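Plomumden Open Day: Grasp Demonstrations

README for the April release

What a great afternoon this was! We opened the Trotitz studio to visitors, put the hand-held grippers on the tables and let people try picking things up. This folder holds 887 short clips from those sessions, recorded by 70 visitors. Most had never held a gripper before, and it's a joy to watch them get the hang of it.

Each clip covers one object and one attempt. Fumbled grasps are kept and marked in the "outcome" column of clips.csv.
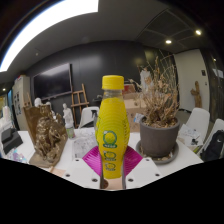

Bottle with yellow screw cap, held low between the ribbed magenta fingers.

Bottles were a favorite, and they make up the biggest of the 11 object groups. The studio is an art room, so backgrounds are busy: sculptures, plaster heads, chairs, papers. We love that about this set, but if you need plain backgrounds, try the Xaba bench recordings instead.

Known issues

5 clips have no sound. Object names were typed in by hand and the spelling wanders a bit (fixes welcome!). Clips from the first hour are dimmer than the rest.

Use

Free for teaching and research. Please credit "Plomumden Open Day, Trotitz." The loading script is in tools/ and reads the Brurnuria folder layout too.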